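Kapitel 3: Aufbau der Lichtschranken am Parcours

Stand 8. Sep. 2025. Gilt für Skellen Zeitmessung, Grundset mit zwei Schrankenpaaren (Start / Ziel) und Anzeigetafel. Für die alte Ausführung mit Kabeltrommel bitte das alte Heft nehmen, Menüs heißen da anders.

Vorher lesen: Kapitel 2 (Akkus laden). Halb geladene Akkus halten keinen Turniertag durch, im Training geht's meistens.

3.1 Was auf den Platz muss

4 Stative
2 Sender (graue Kappe)
2 Empfänger (rote Kappe)
1 Handgerät
1 Anzeigetafel mit Fuß
Heringe, Maßband, Gummihammer

Sender und Empfänger sehen ohne Kappe fast gleich aus. Auf der Unterseite steht S oder E. Kappen nicht tauschen, sonst sucht der nächste Trupp eine halbe Stunde.

3.2 Startschranke aufstellen

1. Erste Hürde muss stehen, und zwar endgültig. Wenn der Richter sie nochmal verschiebt, alles von vorn.

2. Stativ mit Sender links neben die Hürde, Stativ mit Empfänger rechts. Abstand zum Ausleger: 50 cm. Weniger nicht, sonst räumt der Hund beim schrägen Anlauf das Stativ ab.

3. Beide Stative auf dieselbe Höhe ausziehen. Markierungsringe am Rohr benutzen: unterer Ring für kleine Hunde, mittlerer für mittlere, oberer für große. Bei Klassenwechsel umstellen, immer beide Seiten.

4. Stativbeine ganz ausklappen und mit Heringen sichern. In der Halle auf Teppich oder Kunstrasen: Sandsäckchen über die Beine legen.

5. Sender einschalten, dann Empfänger. Reihenfolge ist wichtig. Empfänger blinkt rot, solange er nichts sieht.

6. Empfänger langsam drehen, bis die LED dauerhaft grün ist. Dann Rändelschraube zu. Handfest, nicht mit der Zange.

7. Probe: Hand durch den Strahl. Handgerät piept einmal. Piept es zweimal, siehe 3.6.

ACHTUNG: Kein Stativ in die Anlauflinie stellen. Auch nicht "nur kurz". Hund wird erst dann an den Start geholt, wenn beide Seiten fest stehen.

HINWEIS: Tief stehende Sonne direkt in den Empfänger gibt Fehlauslösungen. Dann Sender und Empfänger Seite tauschen. Das mitgelieferte Blendrohr hilft auch, ist aber bei Wind etwas wackelig.

3.3 Zielschranke aufstellen

1. Wie 3.2, nur an der letzten Hürde. Liegt am Ende ein Tunnel oder ein Weitsprung, die Schranke dahinter setzen, nicht daneben.

2. Kanal am Empfänger auf B drehen. Start ist immer A. Stehen beide auf A, misst das Gerät irgendwas, aber keine Laufzeit.

3. Ausrichten, grün abwarten, festschrauben.

4. Durchgang hinter dem Ziel freihalten. Leinenablage mindestens eine Hundelänge neben der Schranke, besser weiter. Schwingende Leinen lösen aus, kommt ständig vor. 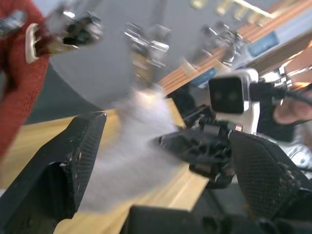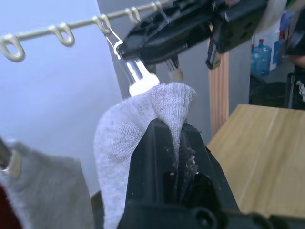
3.4 Handgerät koppeln

1. Handgerät einschalten, Taste MENÜ halten bis "Koppeln" erscheint.

2. Code eingeben: 441, dann OK. Der Code ist bei allen Grundsets gleich. Wer auf dem Nachbarring das selbe System stehen hat, ändert ihn vorher unter Menü > Funk > Code, sonst laufen fremde Zeiten rein.

3. Warten. Dauert bis zu 15 Sekunden. Nicht zwischendurch drücken, sonst fängt er neu an.

4. Anzeige muss zeigen: A ok, B ok, TAFEL ok. Fehlt TAFEL, erstmal schauen ob sie Strom hat.

5. Modus wählen:
Einzellauf: Start und Ziel getrennt
Rundlauf: nur Schranke A, erste Auslösung startet, zweite stoppt
Training: wie Einzellauf, aber ohne Speichern

6. Sperrzeit kontrollieren. Ist die Zeit, in der die Schranke nach der ersten Auslösung blind bleibt, damit Rute oder Hinterläufe nicht nochmal zählen. Werkseinstellung lassen. Beim Rundlauf hochsetzen, wenn der Hundeführer dicht hinter dem Hund durch die Schranke muss.

HINWEIS: Speicher fasst 1000 Läufe. Danach wird der älteste überschrieben, ohne Rückfrage! Nach jedem Turnier auslesen (Kapitel 5).

3.5 Anzeigetafel

1. Fuß auf ebenen Boden, Tafel einstecken bis sie hörbar einrastet.

2. So drehen, dass Richter und Schreibtisch sie sehen. Publikum kommt danach.

3. Nicht direkt hinter dem Zieldurchgang aufbauen. Manche Hunde stutzen, wenn die Ziffern umspringen, und laufen dann den Bogen. Seitlich versetzt ist besser. Bei jungen Hunden im Training die Tafel anfangs ganz auslassen.

4. Helligkeit: Taste SONNE am Rand. Drei Stufen. Stufe drei frisst Akku.

VORSICHT: Tafel ist gegen Spritzwasser geschützt, gegen Platzregen nicht. Haube drüber, Stecker nach unten.

3.6 Probelauf und Fehler

Vor dem ersten Starter immer ein kompletter Probelauf. Zu Fuß reicht. Einmal durch A, einmal durch B, Zeit muss auf Handgerät und Tafel gleich sein.

Piept zweimal bei einer Auslösung
Strahl wird doppelt unterbrochen. Meist hohes Gras oder ein Flatterband. Gras runter, Band weg.

LED wechselt grün/rot
Stativ steht nicht fest oder Linse beschlagen. Linse mit weichem, trockenem Tuch abwischen, kein Reiniger.

Zeit startet nicht
Kanal prüfen. Dann Höhe prüfen: Kleine Hunde laufen unter dem oberen Ring glatt durch.

Zeit stoppt nicht
Hund an der Schranke vorbei. Oder Akku B leer. Lauf von Hand stoppen (Taste STOPP), im Protokoll mit H kennzeichen.

Tafel zeigt Striche
Kopplung verloren. 3.4 ab Schritt 1.

Fremde Zeiten im Speicher
Code ändern, siehe 3.4 Schritt 2.

Wenn nichts davon hilft: alles aus, Akkus raus, kurz warten, Akkus rein, Sender zuerst. Wenn dann immer noch nichts: Stoppuhr. Eine gehört sowieso auf den Richtertisch.

3.7 Fremde Stative und Hürden

Die Halter passen auf Stative von Lanen und Uretti mit flachem Kopf. Bei Uretti den Gummiring dazwischenlegen, sonst dreht sich der Empfänger beim Festziehen mit. Kugelköpfe gehen nicht.

Hürden von Aguirre mit den breiten Auslegern: Abstand ab Außenkante messen, nicht ab Stange. Wird gern verwechselt. Geklemmt wird am Ausleger grundsätzlich nichts, der muss fallen können, wenn ein Hund reinspringt.

3.8 Abbau

1. Zeiten auslesen oder abschreiben. Dann erst ausschalten.

2. Handgerät zuletzt aus.

3. Heringe zählen. Fehlt einer, suchen, bevor wieder Hunde auf den Platz gehen. Pfotenverletzung ist schnell passiert.

4. Stative abwischen, Rohre trocken einschieben. Feucht eingeschoben klemmen sie beim nächsten mal.

5. Akkus aus Sender und Empfänger nehmen, wenn das Set länger liegt. Also spätestens nach dem letzten Termin im Oktober.

Rückfragen zum Aufbau: Teodoro Llorente, am Platz oder über die Mailadresse auf der Kofferinnenseite. Bitte Seriennummer vom Handgerät gleich mitschicken.

Weiter mit Kapitel 4: Starterlisten eingeben.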